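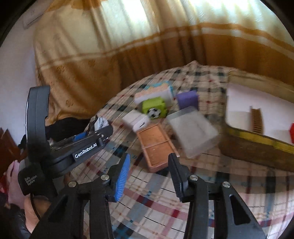
Kylie Hapeta wrote in to ask whether she should still leave food out at night now that her cat has been gone for more than a week. Yes, keep putting it out, but pick it up again in the morning, and read the feeding question further down before you choose a spot.

Lost and Found Cats: Frequently Asked Questions
Posted Tuesday, September 22, 2020 by the Brondbridge Pet Desk

My indoor cat got out an hour ago. Where do I look first?
Close to home. Most indoor cats that slip out hide within a few houses of the door they left by. Check under porches, decks, parked cars and thick bushes. Use a flashlight even in daytime and look for the shine of the eyes. Ask the neighbors on both sides if you can check their garages and sheds yourself.

Should I call his name?
Softly, and not for long. A frightened cat often won't answer, even to the person who feeds him. Sit down near the door he used and talk in a normal voice. Late evening is the best time, once traffic has died down.

Does putting the litter box outside help?
People disagree about this. We suggest putting out bedding your cat has slept on instead. A used litter box can draw other cats, and they may chase yours farther off.

How should I leave food out?
Use one small dish, close to the house, somewhere you can see from a window. If raccoons are emptying it, move it up onto a table or a step. Don't put food in several yards at once — you want the cat to settle on one place.

Can I borrow a trap?
Yes. We lend humane traps for four nights at a time with a $60 deposit, returned when the trap comes back clean. You need to check it every few hours and bring it in during bad weather. We don't lend traps in February, when they are all in use for the Skidport feral cat clinic.

How many flyers should I put up?
Start with 20 on the blocks nearest home. Use large letters, a clear photo and a phone number that someone will answer. "LOST CAT" should be readable from a moving car. Replace any that get rained on.

My cat is microchipped. Do I still need to do anything?
Call the chip company, report the cat missing and check that your phone number is current. Many chips are still registered to an old address or to the shelter the cat came from. A chip does not show where the cat is. Someone has to find him and have him scanned.

I found a cat. Is it a stray?
It may be a neighbor's. If the cat is friendly and in good shape, ask on your street before taking it in. Any vet can scan for a chip. In Nanevness you should also file a found report with the town, by phone or at the front counter.

How long should I keep looking?
Longer than you think. Cats have come home after months. Visit the shelter in person every few days, as descriptions over the phone are easy to mix up — one person's gray is another person's brown tabby.

Get our monthly newsletter. Enter your email address to sign up. You can unsubscribe at any time.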